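3.2 Collection of the sweeping demonstrations

Demonstrations were gathered by teleoperation on the two-armed Vastedier platform. Each episode was assigned one instruction from a fixed list and began from a new arrangement of litter, chosen by the operator. Wrappers, tissue and cardboard were favoured, as they behave differently under a broom.

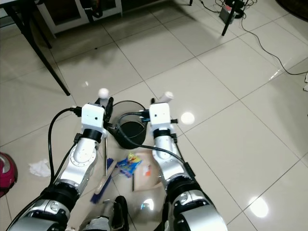
Four operators contributed 200 episodes. Of these, 187 were retained after review by B. Sima and Y. Ankrah, who worked independently and met only to settle disagreements. Episodes were not rejected for hesitation or for a repeated stroke -- such behaviour was considered useful to the policy. Blurred head-camera images were likewise kept, and no sharpening was applied at any stage. 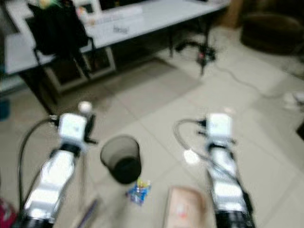 Figure 4. Head-camera view with both arms extended and the wastebasket between them.

Labelling was carried out in Graleo. Annotators marked the start and end of each grasp, stroke and release, and recorded the tool held by each arm. Where a tool was obscured, the label was carried over from the nearest clear image. The colour of the litter was not recorded.

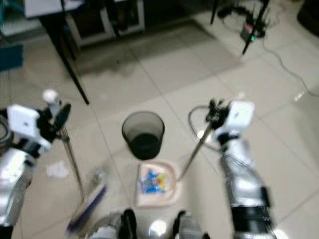

Unier Laboratory -- Manipulation and Learning Group

Coordinated use of the broom and dustpan proved the most demanding portion of the programme. The pan must remain level with the floor while the opposite arm sweeps, and operators practised this in October before any episode was recorded. A subset of 116 retained episodes includes both tools and is analysed separately in Section 4.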